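Skerkthorpe Tea Room Reopens, and I Was First Through the Door (Almost)

2019-01-13

Well, it finally happened! The old tea room on the Skerkthorpe side of the river has its lights back on, and if you live anywhere near Ostmont you have probably heard people going on about it all week. I am one of those people, so I may as well put it in writing.

For anyone new in town, the place has been shut since the spring before last, when the pipes upstairs gave out and took most of the ceiling with them. The building dates from 1732 (the date is carved over the side door, go look) and that made every repair slow. You can't just slap up drywall in a house that old. The county wanted drawings, then different drawings, and then the plaster had to be done in lime, and the nearest crew that does that kind of work was booked solid until fall.

Money was the other headache. The last chunk came from a winter raffle that brought in 2000 dollars, a lot more than I expected from a raffle where the top prize was a ham. I bought four tickets. I did not win the ham.

Anyway, the room looks great. They kept the crooked windows and the low beam by the stairs (tall folks, you have been warned), and the back wall is now a deep green that I wasn't sure about from the paint chip but really like in person. There are 27 seats, fewer than before, and you can finally get your coat off without elbowing the next table. The kitchen moved to the rear, so the front doesn't smell like toast anymore. I kind of miss the toast smell.

The menu is short for now. Scones, two soups, a cheese plate, a lemon cake that was gone by noon on my first visit and gone by eleven on my second. The tea list is where they went all out, with black teas, green teas, and a whole page of fruit and herb ones from a small importer called Pluteso. I'm a plain black tea person, always have been, but the woman at the next table talked me into trying hibiscus, and now I've got a box of the stuff at home.
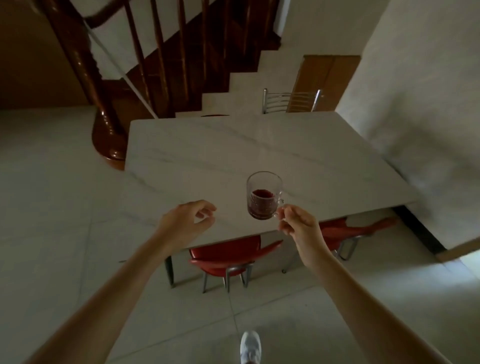 My advice is to steep it longer than the box tells you, and skip the sugar until you've tasted it. It's tart, sort of like cranberry, and it holds up fine if you forget about it and come back half an hour later. I do that a lot.

Parking is still the weak spot. The lot behind the church fills up early, and the meters on Kos Street now run until six, so bring quarters. The 307 bus stops right across from the side door and I'd take that if you can, especially with the sidewalks as icy as they are this month.

Hours are ten to four for the winter. Evenings are supposed to start in March if they can find another cook, and there's a sign in the window if you know anybody who wants the job. They don't take reservations yet, though you can call ahead for a group of six or more, and dogs are welcome in the front room only.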